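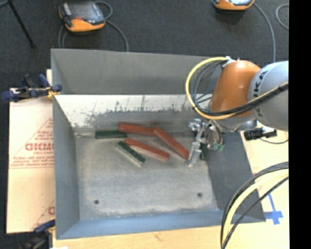 Mulham Parish Sound Archive
Progress report to the Rangel Fund, second period
November 4, 2025

Dear Everaldo Assunção,

You asked for a plain account of where we are, with fewer adjectives than last time. I have done my best.

The archive now holds 349 finished recordings, catalogued and with a signed permission form. The first report gave a higher number. That number included tapes we owned but had not yet listened to, and several turned out on playing to be the Top 40 recorded off the radio with somebody's mother calling up the stairs. I was for keeping one of those. I was outvoted.

Interviews

We finished 19 new interviews in this period. The people who worked at the Gilell dairy have been the most generous, and also the most in disagreement. We have 3 separate accounts of the flood in the bottling hall, each from a person who says they were the only one there. All have gone in under the same heading, with a note asking listeners to hear the lot before writing to us.

The farming interviews are behind. We planned them for October, on the grounds that it looked clear in my diary. It was not clear in any farmer's diary. They are now booked for the new year.

Transcripts

Slower than promised. The typing software copes well with newsreaders and badly with Mulham. It wrote "Jareck Lane" as "Jericho Lane" all through one recording, giving a memoir of a paper round a biblical quality it did not otherwise have. Every transcript is now read against the sound by a second person, and that takes longer than typing it would have done. We would like to move the transcript deadline back by two months. The recordings themselves are not affected.

Money

The underspend stands at £2,497. Most of it is the listening post for the library, which we have not bought because the library has not decided which wall it can spare. The rest is travel, where people keep walking. We ask to carry the whole sum forward. If the wall is not settled by spring we would put the money towards headphones and a second-hand tablet, which can sit on a table.

Visitors

The listening afternoon at the Jareck Lane hall was well attended for the first hour and very well attended during the cake. Feedback forms were mostly about the chairs. Two people offered to be interviewed, and one asked to have her brother's interview taken out. His interview stays in, at his request, and she is recording her own.

Next period

Farming interviews, the transcript backlog, and a proper index of place names, including the ones residents cannot agree how to spell. The budget sheet and the full catalogue list are attached. Please let me know about the carry-forward before we order anything.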